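**Gimia apresenta resultados de método de aprendizagem para preensão de embalagens flexíveis**

*Comunicado de imprensa, outubro*

A Gimia divulgou os resultados do Wuisan, método de aprendizagem por demonstração destinado à manipulação de embalagens deformáveis: saquetas, bolsas com bico e sacos de película fina. Os dados de treino provêm de demonstrações humanas realizadas com garras manuais, sem teleoperação de um braço robótico.
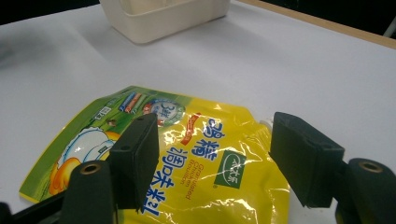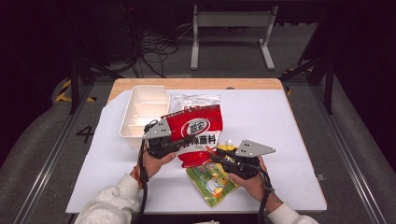
O conjunto de dados, designado Tornum, reúne 2000 demonstrações de arrumação de produtos alimentares embalados. Cada demonstração regista as imagens das câmaras montadas nas garras, uma vista superior da bancada e a abertura dos dedos ao longo do tempo. Após a triagem, 900 demonstrações foram reservadas para o treino da política principal; as restantes serviram para o pré-treino do codificador visual e para a validação.

A película plástica coloca duas dificuldades conhecidas à preensão automática. A superfície reflete a luz de forma irregular, o que degrada as estimativas de profundidade, e a geometria da embalagem altera-se no momento do contacto. Os métodos baseados num modelo rígido do objeto calculam o ponto de preensão uma única vez, antes da aproximação. O Wuisan recalcula a trajetória durante o fecho dos dedos, a partir da deformação observada na câmara da própria garra, e dispensa a leitura de profundidade nessa fase.

Na avaliação, a política foi transferida para uma célula com dois braços equipados com dedos de geometria idêntica à das garras manuais. Foram executados 658 ensaios com embalagens ausentes do conjunto de treino. A taxa de sucesso foi de 88%, considerando-se bem-sucedido o ensaio em que a embalagem é levantada, transportada e depositada no compartimento de destino sem queda nem segunda tentativa. As falhas concentraram-se em dois casos: embalagens sobrepostas, em que os dedos levantaram dois artigos em simultâneo, e saquetas quase planas, sem prega suficiente para a entrada do dedo inferior.

«O erro mais frequente nas primeiras versões era a força excessiva no fecho. A política aprendia a posição final dos dedos e ignorava o que acontecia à película antes disso», afirma Njoroge Mbwambo, responsável técnico pelo trabalho. «Passámos a ponderar mais os instantes imediatamente anteriores e posteriores ao contacto, e o comportamento estabilizou.»

O protocolo de recolha prevê a variação deliberada da posição, da orientação e do grau de sobreposição dos artigos entre demonstrações. As tarefas bimanuais, em que uma garra fixa a embalagem e a outra a reposiciona, são anotadas em separado. A sincronização entre os dois canais é verificada no início de cada sequência, e as gravações com perda de imagens são excluídas automaticamente.

Os ensaios não incluíram embalagens de vidro, artigos congelados nem superfícies em movimento. A extensão a tapetes transportadores será estudada com a Wondier, parceira da Gimia na integração industrial, que disponibilizará uma linha de acondicionamento para os testes.

O relatório técnico, com a descrição da arquitetura e os resultados por categoria de embalagem, pode ser solicitado ao gabinete de comunicação da Gimia. O acesso ao Tornum para fins de investigação depende da assinatura de um acordo de utilização.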